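Bodach Flat Knit Sneaker, wide fit: review after five months

I bought the Bodach in a women's 11 wide after returning a pair of Pletels that pinched across the little toe. The list price was high for a canvas-weight shoe, but the last is broad at the front and the insole lifts out, so an orthotic will fit.

Sizing runs half a size long. The heel cup is firm and did not rub. Weight on my kitchen scale was 417 grams for the left shoe with laces.

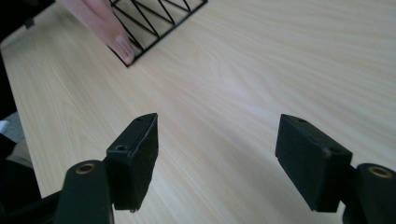

The upper is a single knit panel with a bonded toe cap. It stretches a little at the bunion joint and returns to shape overnight. Drying needs airflow under the sole, and a rack of thin black metal rods with open triangular gaps, like mine, is enough. Keep the pair away from a heater, as the bonding glue softens.
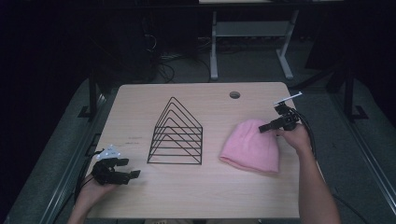
Color is the weak point. The catalog calls this shade blush, and I expected a light pastel pink close to the knit beanie lying beside the wire rack. The shoes are closer to salmon, and the laces are darker again. The Chidiac version is paler but comes only in medium width.

Outsole wear after some 1,000 miles of commuting is even, with slight rounding at the outer heel. Grip on wet tile is fair. The Vulanix insole sold separately adds height and makes the heel slip.

Fit: good. Color accuracy: poor. Would buy again in gray.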